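Review: Istusier home robot simulator with the Ashworth garden pack

Price paid: £270 for a one-year single-seat licence, garden pack included
Used for: testing pick-up and carry routines before they go on a real machine
Used since: February

I bought Istusier to replace an older simulator that had stopped getting updates. It comes from Druvance, who also sell the Irik control software that I run on my own robot. The two are meant to work together. You write a routine in Irik, run it in Istusier until you are happy with it, then load the same file on to the hardware. For most of what I do it works as advertised. There is one fault, though, that I think anyone considering it should know about before they rely on it, and most of this review is about that.

Installation took an evening. The installer is plain and does what it says, apart from a long wait at the end while it prepares the scenes. The manual is a single PDF with a decent index. I had a robot moving in the living room scene before I went to bed.

The Ashworth pack adds a back garden with a round patio, a lawn, outdoor furniture and a set of small objects to handle. I wanted it for the handling work. My routine is a dull one: go to a small object on the paving, close on it, lift it, carry it a short way and set it down. I used two objects, the little bottle with the red cap and the potted plant.

The bottle is the better test. It is narrow, and the fingers have to come down close around it without knocking it over. Istusier lets you set a force limit for the hand, and if the limit is reached the fingers are supposed to hold where they are and report back. That limit is the main reason I wanted a simulator at all. I would like to find out that I have set it wrong on a bottle that doesn't exist.

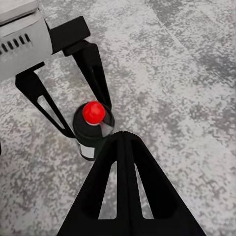

Fingers around the red-capped bottle in the Ashworth garden scene.

I left the routine running in batches, mostly overnight, and looked at the logs in the morning. Over the first stretch I did 1,842 runs. In 193 of them the log showed the force limit being passed with no stop and no warning. The run carried on, the object was lifted and set down, and the summary page marked it as a pass. I only found out because I export the raw force readings to a spreadsheet. If you go by the green ticks on the summary page you will never see it.

It took me a couple of weeks to work out the pattern. All of the bad runs came after a pause. When a batch is paused, whether by hand or by the scheduler when the computer is busy, the simulator saves the state of the robot and loads it again on resume. The joint positions come back properly. The force limit does not. It goes back to the factory value, which is much higher than anything I would use on glass or on a plant pot, and the settings page goes on showing your own number. So you look at the screen, see your limit, and assume it is in force.

I tried it the other way about to be sure. With pausing switched off, and the scheduler told to leave the batch alone, the fault didn't appear. With one pause put in by hand just before the fingers closed, I could get it every time. I did this on a second computer as well, with a fresh install and the default settings, and got the same result.

In a simulator this does no harm by itself. No glass gets broken. The trouble is what you do next, because the point of the package is that a routine which passes here is then loaded on to a machine with motors in it. A pass that was given with the wrong limit tells you nothing about whether the routine is safe at the right one. Mine had a slight error in the approach which pressed too hard on one side, and the limit should have caught it on the first night.
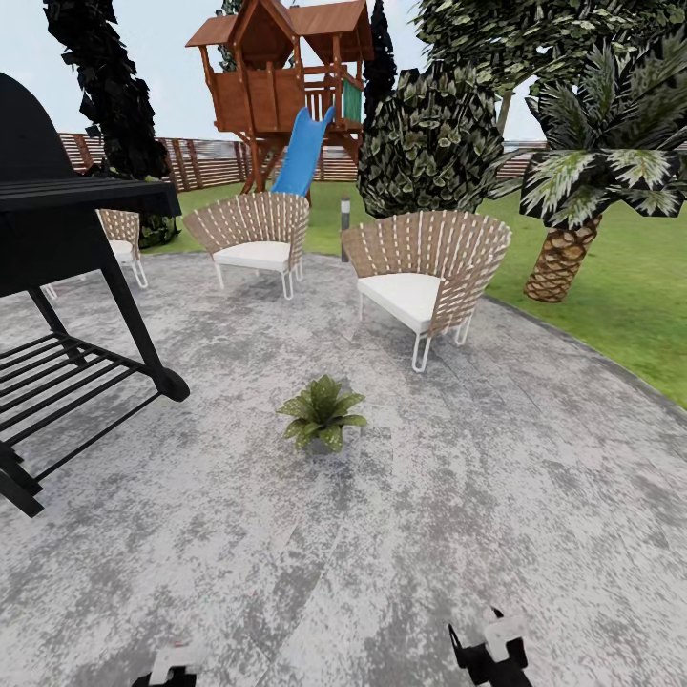
The garden itself is good, I should say. The furniture and the planting make it awkward enough to be useful, and the light doesn't upset the vision routines the way the kitchen scene does. Moving between the chairs is a fair test of route planning. I had one case of the robot refusing to go near a chair leg, and that was my clearance setting. The palm fronds look a bit blocky close up, which makes no difference to me. Frame rate on a mid-range computer was fine with the shadows set to medium.

Support was slower than I would have liked. I sent in a report with the logs and the steps to repeat the fault. The first reply asked me to reinstall. The second asked whether I had read the section on force limits, which I had, and which says nothing about pausing. The third came from someone who had plainly tried it, agreed that it was a fault and gave me a workaround: put a line at the top of every routine that sets the limit again, and another one after any point where the batch might pause. You can't always know where that will be, so I put it before every close of the hand. It is ugly but it does work.

The plant was where I noticed a second, smaller problem. When an object is held by its pot and the leaves touch a finger, the force reading jumps about, and the log fills with short spikes that look like faults and aren't. You can filter them out. I would still like the leaves to be treated as leaves, because a person scanning the log for real trouble has to wade through all of it.

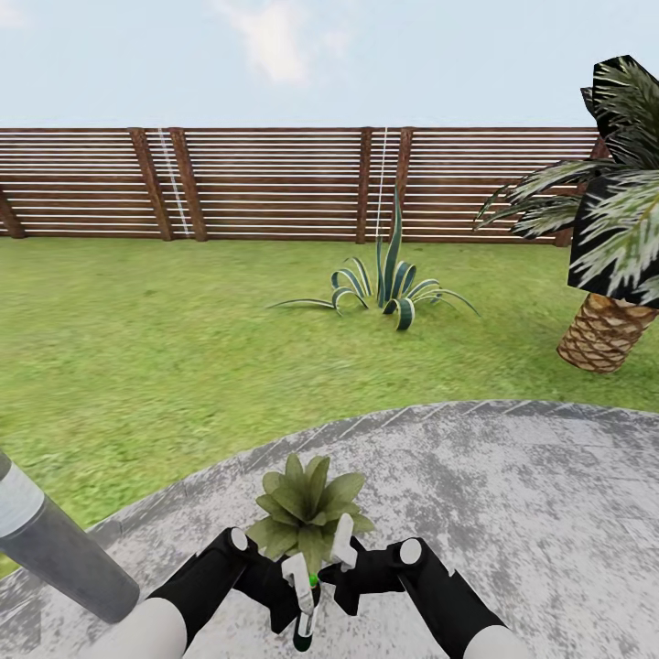
Potted plant held clear of the patio, fingers on either side.

An update arrived while I was writing this up. The release note says "improved state restore", and that is all it says. I ran the same routine again, 2,382 runs this time, with pauses put in deliberately. The force limit now survives a manual pause. It also survives a scheduler pause, so long as the hand is open when the pause comes. If the fingers are already closing, the old behaviour is still there. It is much rarer, and I would call it improved but not fixed. The summary page still marks these runs as passes.

Two things would settle it for me. The summary page should show the limit that was really used in each run, next to the highest force recorded. And a run where the second number is bigger than the first should be marked as failed, whatever else happened in it. The figures are already in the log, so I can't see that it would take much doing.

Other points, for completeness. The export to spreadsheet is quick and the columns are labelled sensibly. Licence checks need an internet connection once a month. You can't move the garden objects in bulk, only one at a time, and undo goes back a single step. The emergency stop button on the control panel behaved properly every time I pressed it, including straight after a resume. 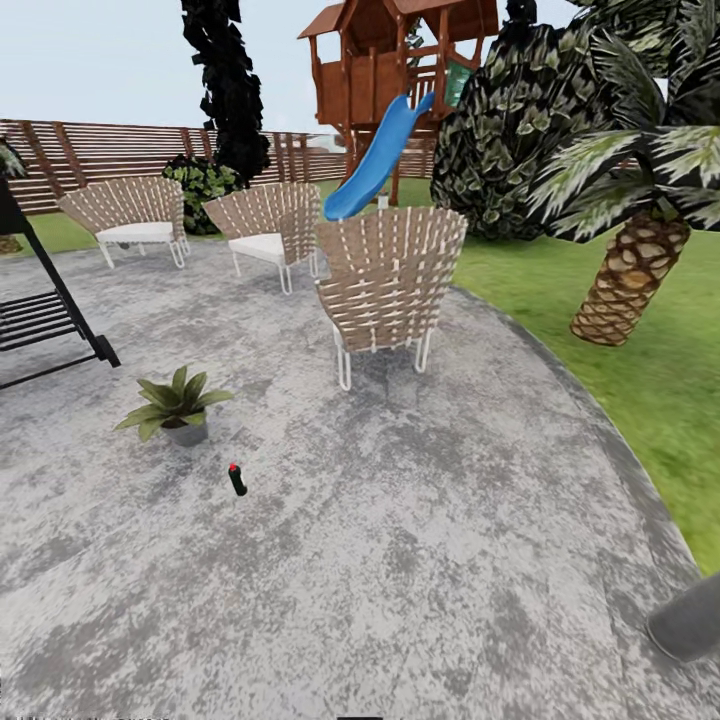
Can I carry on using routines that were tested before the update?

Treat them as untested if the batch was ever paused, and run them again with the limit set just before each close of the hand. The pause times are listed in the batch log, under the scheduler heading, so you can check which runs were affected.

I have kept the licence and will probably renew it. The garden pack is worth having if you do any outdoor work, and the link with Irik saves me a lot of retyping. I wouldn't load anything on to a real machine on the strength of the summary page alone. Export the raw readings and compare them with your own limit.

Three stars out of five. I will change it to four if the closing-hand case is put right.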